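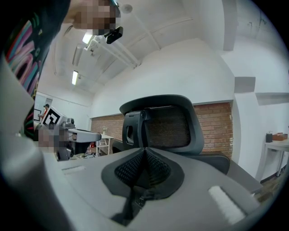

Alterations and Repairs – Frequently Asked Questions

Kester Alterations takes in clothing, curtains and simple household linens at the Dinu Street shop. Most questions we get at the counter are answered on this page. It was last updated on Wednesday, February 4, 2026.

Dropping off

Do I need an appointment?

Not for hems, zippers, buttons or patches. Come in any time the shop is open. You do need an appointment for formal wear, wedding clothes and anything that has to be pinned in more than one place. Those fittings are done by Viorica Stanciu and take up to half an hour.

Should I wash the item first?

Yes. We can't work on clothes that haven't been cleaned, and we will hand them back at the counter. If something is dry-clean only, leave the cleaner's tag on it. New clothes with the store tags still attached are fine as they are. If you are having jeans or cotton pants hemmed, wash and dry them twice before you bring them in, the way you normally would at home. Cotton shrinks mostly in length, and we can't add it back once the hem is cut.

What should I wear to a fitting?

The shoes you plan to wear with the item, and the same kind of underwear. Half an inch of heel changes where a pant leg breaks. For jackets, bring a shirt of the usual thickness.

Can someone else drop off for me?

Yes, if the item is already pinned or marked, or if they bring another garment that fits you the right way. We can copy a length from that. We don't work from measurements given over the phone.

Prices and timing

How long does it take?

Plain hems and buttons are ready in 3 working days. Zippers and linings take longer, depending on whether we have the part. In April we are busy with prom and wedding orders, so please allow an extra week.

Is there a rush service?

For hems only. It costs half again as much as the regular price and has to be in before noon. Ask before you count on it, as we stop taking rush work when the rack is full.

When do I pay?

Repairs are paid for at pickup. For formal wear and curtains we take a deposit of half when you leave the item. We accept cards, cash and checks from local banks.

Why does a coat zipper cost so much more than a pants zipper?

A coat zipper is usually sewn between the outer fabric and the lining, so both have to be opened and closed again. Often only the slider is worn out. We check that first, and if a new slider fixes it you pay for the slider and nothing else.

What we do and don't take

Do you work on leather?

We replace zippers and snaps in soft leather jackets. We don't shorten leather sleeves or repair tears. Needle holes in leather are permanent, so a mistake can't be picked out and resewn.

Can you make something bigger?

Sometimes. It depends on how much fabric was left inside the seams. Men's dress pants usually have some to spare at the center back. Most store-bought dresses have very little. Old stitch lines may show on velvet, satin and faded denim after a seam is let out.

Do you fix sweaters?

Small holes in wool and cotton knits, yes. We match yarn as closely as we can from stock, but a darn will usually be visible if you look for it. Please bring any spare yarn that came with the sweater.

Do you repair tents, awnings or car seats?

No. Our machines aren't made for it.

Pickup

I lost my ticket. Can I still get my things?

Yes, with a photo ID. The order is filed under your last name as well as the ticket number.

What if the fit isn't right?

Try the item on before you leave if you can. If the hem isn't where we pinned it, we redo it at no charge within 2 weeks, as long as it hasn't been washed. If you have changed your mind about the length, that is a new job at the regular price.

How long will you hold a finished order?

90 days from the date on the ticket. We call twice before then – please make sure we have a number you answer. After that, unclaimed items are donated.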